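Upholstery Care, Session 21 – Leather Seating

Morning, all. Before we touch a cloth today I want you to look at how a sofa is put together, as the stitching decides where you work. I always start at the headrests and come down, and I take the cushions off the seat first!

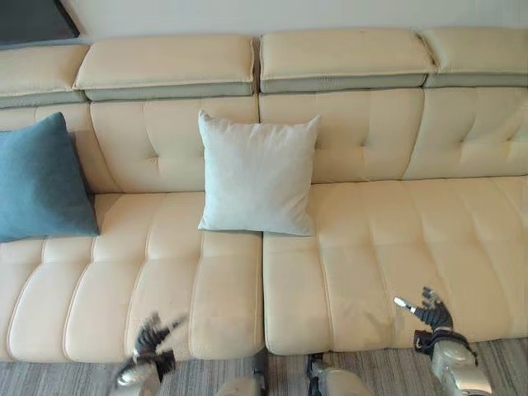
Fig. 21. Cream leather sofa, channelled seat, two throw pillows

Go along the channels, front to back – never across them. Smudges on the seat get a barely damp cloth, then a dry one. Senga Pringle has the spare cloths.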